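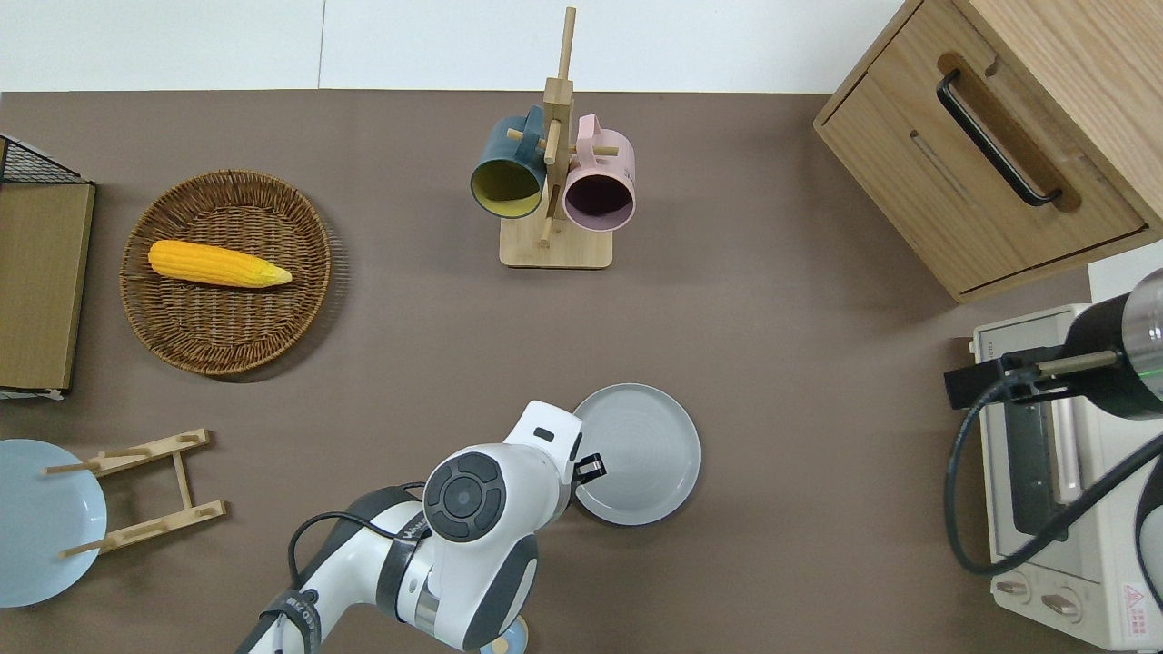 Wooden mug tree with two mugs, and a wicker basket with an ear of corn in it.

How to Set Up Open Kitchen Storage (and Which Pieces to Skip)

Posted 8 Sep 2025

I don't trust kitchen organizers. Most of them are a way to sell you a second home for things that already had a home, and they take up the one surface you were trying to clear. I've bought plenty of them anyway, and sent a good number to the thrift store.

So take this as a guide from somebody who had to be talked into it. My cupboards are shallow and the hinges on one of them are shot, and over the summer I gave in and moved part of the everyday stuff out into the open. Some of it works. I'll go through it piece by piece and tell you where I'd save my money.

Before you buy anything

Take out the dishes you use on a normal day and put them on the table. Just the normal day, no holidays, no guests. Leave them there through a couple of breakfasts and dinners and wash them and put them back on the table each time. Whatever you haven't touched goes back in the cupboard and stays there.

The organizing sites will tell you to empty the whole kitchen first. I did that once and ate takeout for days. Skip it.

Now measure. You want the depth of the counter or table from the wall to the front edge, and the height from the surface to whatever hangs over it. Write both down and bring them to the store. A mug tree that looks small on a shelf in a big bright shop is a lot taller under a cabinet, and you need room above it to lift a mug up and off the peg, too. My first one, a Plodura, fit under the cabinet perfectly and then I couldn't get the top mugs off without tilting the whole thing toward me. Back it went.

The mug tree

This is the piece I expected to hate. It looks like something from a gift shop. I still think the tall ones with arms all the way up are silly, but a plain wooden post with dowel arms and a square base has earned its spot.

What to check in the store:

Push on the end of one arm. If the base lifts, put it back. A lot of them are weighted for the photo on the box.

Wiggle each arm where it goes into the post. Any play now will be a lot of play by spring.

Bring a mug. I mean it, bring your biggest one in your bag. The handle has to slide over the dowel without a fight, and thick pottery handles often won't.

Look at the angle of the arms. They should tip upward a little. Flat arms let mugs creep outward when somebody bumps the table.

To load it, start with the heaviest mug, then put one of similar weight on the opposite side. Go down to the lower arms for the next pair. If you only own one big mug, give it a low arm and don't put anything fancy across from it.

Hang two mugs side by side and see if they knock together. If they do, one of them moves. People say a little contact is fine. I have a chipped rim that says otherwise.

One more thing about drying. You'll read that a mug tree doubles as a drying rack. Sort of. A mug on a peg hangs partly sideways, and if you put it up dripping the water runs down to the lip and drops on the wood. Bare wood bases stain. Dry the mug with a towel, or let it drain on a rack first and hang it later. I wouldn't bother with the silicone mat Minine sells to go under theirs, a folded dish towel does the same job and you can wash it with the others.

The plate stand

A wooden plate stand is two long rails with slats between them and a row of pegs sticking up. Plates go in on edge, one per gap. I like the idea more than I like most of the stands.

The trouble is spacing. Dinner plates with a flat rim slot in fine. Anything with a deep well, and most of the shallow bowls people now call plates, takes up two gaps. So a stand that claims to hold 11 plates might hold six of yours. Count the gaps yourself with your own plate in hand before you believe the label.

Setting it up:

1. Put the stand with its long side running away from you, so plates face sideways. You can pull one out without reaching over the rest.

2. Start at the back with the largest plates and work forward to the small ones.

3. Leave the front gap open. You'll want it when you're putting things away in a hurry.

4. Press down on the last plate. If the stand rocks, turn it end for end and try again. If it still rocks, the rails are warped and you should return it. Don't let anyone sell you on felt pads as the fix.

Wipe the pegs with a damp cloth now and then and let them dry before loading it back up. Light wood shows every drip. A thin coat of food-safe mineral oil helps some, though I've seen people online swear by doing it monthly and I can't see that it makes any difference past the first coat. Mine got one coat in August and looks the same as it did then.

Never leave a plate lying flat half under the stand. You'll grab the stand one day to move it and the plate will come along for part of the trip.

The basket

Every organizing article has a wicker basket in it. Usually there are linen napkins involved. I was ready to leave it out completely, but a low round basket is good for one thing, which is produce you plan to eat soon. Onions and garlic for a while, a few tomatoes, lemons.

Corn is okay in there for the afternoon. If you bought it in the morning and you're cooking it that night, fine. Longer than that and it belongs in the fridge, preferably in the husk. It loses its sweetness sitting out, and a basket won't slow that down no matter how well the air moves through the weave.

Keep the basket low, one layer deep. When it gets piled up, the soft thing at the bottom goes bad and leaks into the weave, and wicker is miserable to clean. If that happens:

Shake it out over the trash.

Brush the inside with a dry vegetable brush, following the weave.

Wipe with a cloth dipped in warm water and a drop of dish soap and wrung out hard.

Stand it on its side somewhere with moving air until it's dry all the way through. Overnight at least.

Don't soak it. Don't put it in the oven to dry at 200 degrees either, which I have seen recommended, and which strikes me as a fine way to end up with a brittle basket and a funny smell in the oven.

Wire racks

A black wire mesh rack is cheap and does its job, and I have very little bad to say about it. Check underneath for rough ends where the wires are cut. If it wobbles on the table, set it upside down on a flat floor, find the corner that's high, and bend it by hand a little at a time.

If you put one against a white wall, expect gray scuffs. A scrap of cardboard stood up behind it will take the rubbing. It's ugly. It's also free, and I've had the same scrap in place for months.

Drawers and small cabinets

The expensive end. A small wooden cabinet with a drawer looks great in the Vernero catalog, and I paid $69 for mine, marked down, after telling myself I wouldn't.

Was it worth it? Half. The drawer is useful for tea bags, peelers, and the bits that get lost in a big drawer. The top is a trap. Within a week I had mail on it.

If you're getting one anyway, pull the drawer all the way open in the store and let go. If it drops in front, the box is too short for its runners. Check the handle too. Long bar handles are easy to grab with wet hands, but they catch sleeves, so keep the cabinet in a corner and away from where you walk. And look at the inside of the drawer, where the maker figured you wouldn't.

Putting it all together

Put the mug tree toward the back, near the wall, close to wherever you make coffee. Tall things in back is about the only rule from the magazines I agree with. The plate stand goes on the side closest to the sink. The basket can float, so let it sit wherever there's a gap, and move it when you need to chop.

Keep every base fully on the table. I know that sounds obvious. Go look at yours.

Then use it for a few weeks before changing anything. There's a strong pull to keep fiddling and buy one more rack, and the Thakur hooks I ordered during that phase are still in the bag. If a piece collects things that don't belong to it, take it away for a while and see if you miss it.

What I'd buy again

The mug tree, yes. A wire rack, yes. The plate stand only if your plates are flat and you've tried one in it. The basket if you already own one. The cabinet I'd wait on, and I'd put the money toward fixing the cupboard hinges, which still need doing. I got a quote for 4 new ones and haven't called back.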